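Follaten Kitchen Timer – Set-up Guide
Section 3: Pairing the timer and setting your first countdown

I wrote this section after helping my neighbour Horacio Alarcón set his up over the phone, so if it seems to dwell on odd little points, those are the ones we got stuck on. You'll want the timer, its charging lead and a clear bit of worktop near your hob.
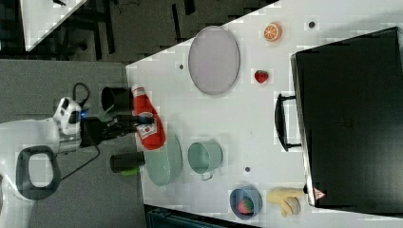
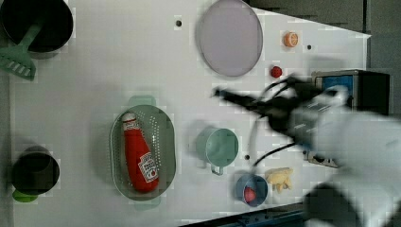 Before you start, give the timer a full charge. It does come with some charge in it from the box, but mine had been sitting in the shop for months and gave up halfway through pairing, and then I had to do the whole lot again (grumbling). The little battery symbol stops blinking when it's full.

Note: the charging socket is under the rubber flap on the base. Push the flap back in properly when you've finished, or steam gets in.

3.1 Switching on and choosing a language

1. Hold down the big dial until the display lights up. It needs a good firm press, more than you'd think!
2. Turn the dial to move through the languages. English is the fourth one along.
3. Press the dial once to choose it.
4. Set the clock. Hours first, press, then minutes, press.

If you pick the wrong language by mistake, don't go hunting through menus you can't read. Hold the dial and the back button together until you hear two beeps, and you're at the language list again. Lăcrămioara Neagu, who tested the guide with me, spent a whole evening with hers in Danish before I told her about that one, and I did feel bad.

3.2 Pairing the timer with the Varkdale base

You only need to do this if you bought the set with the wall base. If yours is the timer alone, skip to 3.3.

1. Plug the base in somewhere you can reach without moving furniture.
2. Wait for the light on the front of the base to go green. Amber means it's still waking up.
3. On the timer, turn the dial to LINK and press.
4. Press the button on the side of the base within 94 seconds. That sounds generous, but I managed to miss it by answering the door.
5. Both should chirp. The timer shows a small house in the corner of the display when it's linked.

Caution: the base is for indoor use and isn't splashproof. Keep it well away from the sink and don't put it on the wall directly above a kettle. The timer itself can be wiped down, but it can't go in the dishwasher (please, please don't try).

If the house symbol flashes, the two have found each other but the signal is weak. Mine did that until I moved the base out from behind the fridge – a metre or so to the side was enough. Thick stone walls are trouble as well, and if you've got those I'd put the base in the kitchen and leave it there.

3.3 Setting a countdown

1. From the clock display, turn the dial to the right. Each click adds a minute.
2. For seconds, press the dial once and turn again.
3. Press and hold until you hear one long beep. It's now counting.
4. To stop the alarm, tap the top of the timer anywhere. An elbow works nicely if you've got dough on your hands!

The longest countdown you can set is 166 minutes. For anything slower than that, a ham or a big pan of stock, I set it once, then set it again and use the first alarm as a reminder to check the liquid.

You can run up to 9 countdowns together. Press the back button while one is running and you get a fresh one, and the display flips between them every few seconds. I'd suggest giving them names from the list (SAUCE, OVEN, EGGS and so on), as three nameless alarms going off in the middle of Sunday lunch is no fun at all.

Note: names aren't kept when you switch the timer off. Saved countdowns are, and those are covered in Section 4.

3.4 How loud is it?

Loud. It comes set to the highest level and the first time it went off I dropped a spoon. To change it:

1. Turn the dial to SOUND and press.
2. Choose a level from one to five. I use two.
3. Press again to save it.

At level one it also flashes the display, handy if there's a baby asleep or you're hard of hearing and would sooner watch for it.

3.5 Sticking it to something

There's a magnet in the back, so it will hold on to a fridge door or a steel hood. It won't hold on to stainless steel of every sort, so try it low down first.

Caution: never fix the timer to the oven door or leave it on the hob. Keep it away from pacemakers and bank cards too, as the magnet is a strong one.

If the timer freezes at any point, push a straightened paper clip into the tiny hole beside the charging socket and hold it until the display goes blank. You'll lose the clock setting, but your saved countdowns and the link to the base should still be there when it comes back on.

Section last changed May 2022. Next: Section 4, Saving your favourite countdowns.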